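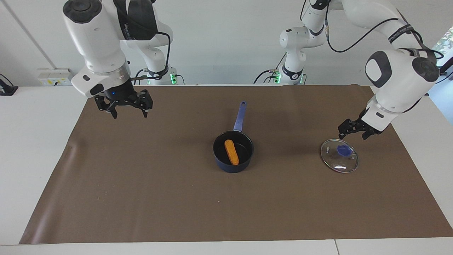
Ason abre su taller al público con una demostración de robots en la cocina

Ason celebrará el próximo domingo una jornada de puertas abiertas dedicada a la manipulación de utensilios de cocina con robots de dos brazos. La entrada es gratuita y el taller abrirá a las 10.30.

La demostración principal se hará en una mesa de trabajo con dos brazos blancos, cada uno con una pinza negra de dos dedos. El material es el de una cocina doméstica: un cazo azul marino de mango largo y una tapa redonda de cristal con pomo azul. El ejercicio consiste en tapar y destapar el cazo con un alimento dentro, y se repetirá varias veces a lo largo de la mañana.

«El cristal es difícil para los sistemas de visión, porque refleja la luz y deja ver lo que hay detrás», explica Duván Restrepo, responsable de la jornada. «Preferimos que la gente vea los intentos completos, también los que salen mal».

El equipo ha registrado hasta ahora 1794 repeticiones de este ejercicio. Siiri Kettunen, ingeniera de control, comentará con los asistentes los fallos más frecuentes – sobre todo los agarres del pomo – y cómo se corrigen. Después habrá un turno de preguntas.

A las 12.00, Gönül Karaca presentará Trenitz, el programa con el que Ason coordina los movimientos de ambos brazos. La charla durará 55 minutos y no exige conocimientos previos. Quien lo desee podrá quedarse después a una sesión práctica, con 17 plazas, en la que los participantes guiarán los brazos bajo la supervisión de un técnico.

Los menores de 7 años deberán permanecer con un adulto fuera de la zona señalizada. No se permitirá introducir comida ni bebida en el taller. El acceso es a pie de calle y está adaptado para sillas de ruedas.

La visita general no requiere inscripción. Las plazas de la sesión práctica se asignarán por orden de llegada en el mostrador de entrada, a partir de la apertura de puertas.

Contacto para medios: Tuulikki Juntunen, departamento de comunicación de Ason. Las solicitudes de entrevista se atenderán hasta la víspera de la jornada.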